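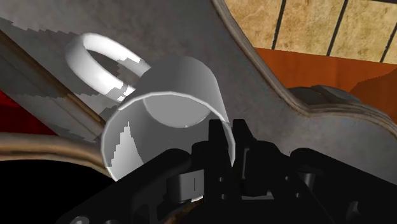

Kitchen tips for simulated robots: mugs, sinks and the wrist view

I collect these tips for people who write the software side of a kitchen robot and test it in simulation before anything real gets broken. Most of them I learned slowly, in the evenings, with the Lidstead kitchen scenes and our planner, Curkeo. They should work with other tools too. Please take what is useful and leave the rest.

A mug on its side is a different object

When I began, my grasp list for a mug had one entry: come from the top, close on the wall. This works for a standing mug. For a mug that lies down in the sink, the same grasp asks the wrist to come in almost flat, and the planner will search for a long time before it gives up. Keep separate grasp lists for standing and lying, and choose the list from the estimated direction of the mug's axis. In my setup I change to the lying list when the axis is more than 10 degrees away from vertical.

For the lying mug I keep three families of grasps: one finger inside the mouth and one outside on the wall, both fingers across the body, and the handle. I let the planner try the rim first. The handle is attractive on paper, but it can point anywhere, also to the back wall of the kitchen, and then the arm has no room.

Check what the fingers touch before you close them

From a wrist camera, fingers that overlap the mouth of a mug can look as if they are inside it when they are still in front of it. I was deceived by this many times. Before you send the close command, compare the depth at the fingertips with the depth of the rim. If you have only color images, move the wrist a little to the side and look again. Two views cost less time than one failed grasp.

Mask your own gripper

The gripper fills a big part of the wrist view, and a dark gripper over a dark hollow is difficult for any segmentation model. Do not leave the model to find out what is robot and what is kitchen. You know the joint angles, so you can render the gripper mask yourself and remove these pixels before detection. Make the mask a few pixels wider than the true shape. Do it again each time the fingers move; a mask made with open fingers is wrong when they are half closed.

White things on gray things

A glossy white mug has very little texture. The bright side and the shaded side of the same mug can be split into two objects, and the inside can become a third one. What helped me:

– Train with many light directions, not only light from above.
– Join neighboring segments when one cylinder fits both of them well.
– Use the rim. A thin bright curve is often the most reliable thing in the view, and an ellipse fitted to it gives you the direction of the mouth.

Be careful with shadow blocks

If your renderer uses a low-resolution shadow map, the shadows get edges like small stairs. A person ignores them. A detector does not ignore them, it can take the stair edge for the edge of a plate or a cloth. Increase the shadow resolution for the training images. If this makes the simulator too slow, blur the shadows a little and keep the speed. In my test set of 364 views, the detector gave 148 wrong edges with hard shadows. After blurring there were 90. This is still too many, but it is a better place to start from.

The sink is not a table

Planners like flat surfaces with no walls. A basin has a raised rim, and in many kitchens the rim is curved, so a simple box around the sink either blocks the way out or lets the forearm pass through the edge. I build the rim from short convex pieces and put a small safety margin on each. Small fittings at the rim need their own collision shape. I forgot one, and for a whole November I looked for an error in the wrong file.

After the grasp, lift straight up until the lowest point of the mug is higher than the rim, then move sideways. Do not let the trajectory optimizer round this corner. Put it as a hard constraint.

Log the failure with the view

Save the last wrist image, the joint angles and the chosen grasp together, under one name. A number alone, for example "IK failed", tells you nothing the week after. We use Prarkudent for the logs, but a plain folder does the same job.

A reader's addition

Karthik Gamage wrote to me that he adds a "nudge" action before the grasp. If the handle blocks all good approaches, the gripper pushes gently on the body so the mug rolls a little, and then the perception runs again. He limits it to two nudges, then the robot asks for help. I tried it in the Beneš kitchen, where the sink is narrow, and I kept it. Use low speed and stop on contact force – a simulated mug does not break, so the simulator will not warn you.

Next time I will write about spoons, which I have avoided until now.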